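Home | Arms | Grippers | Kits | Build Notes | Cart

Morkeo Bench Arm Kit with Overhead View

The Morkeo kit is a tabletop arm and two-finger gripper for home benches and shared workshops. It ships as parts and goes together with hex keys and a small torque driver. The Tradach controller board is included. The overhead camera and the table are not.

The arm works on light household items. Bowls are a good first set: they vary in diameter and wall slope, and the gripper has to take them by the rim. Spread them out at first, then move some until the rims nearly touch. Glossy bowls throw highlights that confuse simple color thresholds, so check the mask before blaming the arm. A dark matte cloth helps with separation.
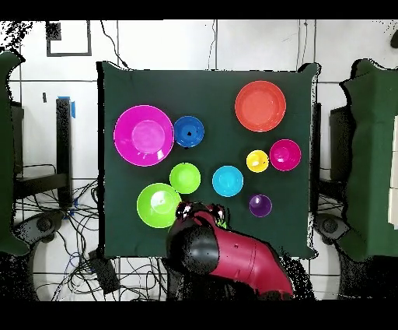 Setup

1. Bolt the base at the near side of the table, right of center if you work with the controller on the left.
2. Route cables down and away from the sweep of the arm. Leave slack at the first joint.
3. Power the board with the emergency stop pressed. Release it only after the homing check.
4. Mount the camera looking straight down. Run the corner calibration and save the file.
5. Teach four rim grasps by hand before loading the Garna planner.

Specifications

Payload at full reach: 35 g
Gripper opening: 40 mm
Encoder: 4000 counts per turn
Joints: 4, plus gripper
Supply: not included, see the Aguiar power page

Payload is quoted with the stock fingers. Longer fingers reduce it. Large bowls should be dragged or tipped by the rim, as most exceed the lifting limit.

Revised December 23, 2025: step 5 now comes after camera calibration.

Comments (3)

benchrat: Corner calibration failed until I pulled the cloth flat. Folds at the corners shift the points.

tk_shop: Does the 40 mm opening include the rubber pads?

Morkeo support: Measured with pads fitted. Without them you gain a little, but the grip on smooth rims is poor.

Contact | Shipping | Returns | © 2025 Morkeo | Back to top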